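Category: Member Services | Toy and Household Library

Changes to Lending Terms at the Clondano Toy and Household Library

Beginning in April, the Clondano Toy and Household Library will apply revised lending terms to all member accounts. The revision follows a review of the collection carried out over the winter by Els Coppens, Collections Manager. The catalog now lists 600 items, of which 200 belong to the pretend play section. Play food, dishes and small kitchen sets remain the most requested items in that section and also the most difficult to keep complete.

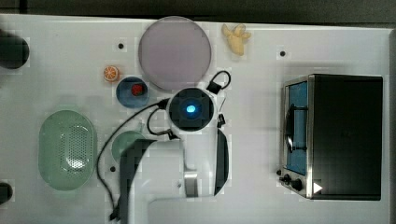 The standard loan period for play sets will be extended from one week to two. Members with children in more than one age group have asked for this change for several years, and the earlier period was set when the collection was much smaller. Puzzles, board games and ride-on toys will keep their present terms. Each household may continue to borrow up to 7 items at one time, with a boxed set counted as a single item.

Renewals may be requested by telephone or at the desk. One renewal is allowed for each loan, provided that no other member has placed a hold on the item. Members who hold a reserved set past its due date will be unable to place new reservations until it has been returned.

Missing and Damaged Pieces

Every boxed set is issued with a contents card, which lists the pieces by name. Members are asked to check the card before leaving the building and again before the set is brought back. A missing piece that is reported at the time of return will not result in a charge. The set will be placed on the pending shelf, and the member will have 2 weeks to look for the piece at home. After that period a replacement fee may apply, depending on the set.

Sets that can still be used without the missing piece will go back into circulation with an amended card. Small plates and bowls can usually be replaced from stock — fruit and vegetable pieces are harder to match, as several of the older series are no longer made. 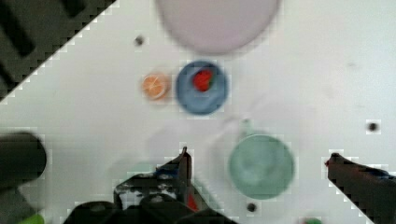 Cleaning Before Return

Plastic pieces should be washed in warm water with mild soap and dried fully before they are packed. Wooden pieces should be wiped with a damp cloth and should not be soaked. Fabric items may be returned unwashed in the bag provided and will be laundered by the library.

Desk Hours

The desk at the Skandus branch will stay open until 7 on Friday evenings. Hours at the Corkus branch are unchanged. Questions about an existing loan should be directed to Thijs Aerts, Member Services, at either branch.

Contact Us | © Clondano Toy and Household Library. All rights reserved. | Back to top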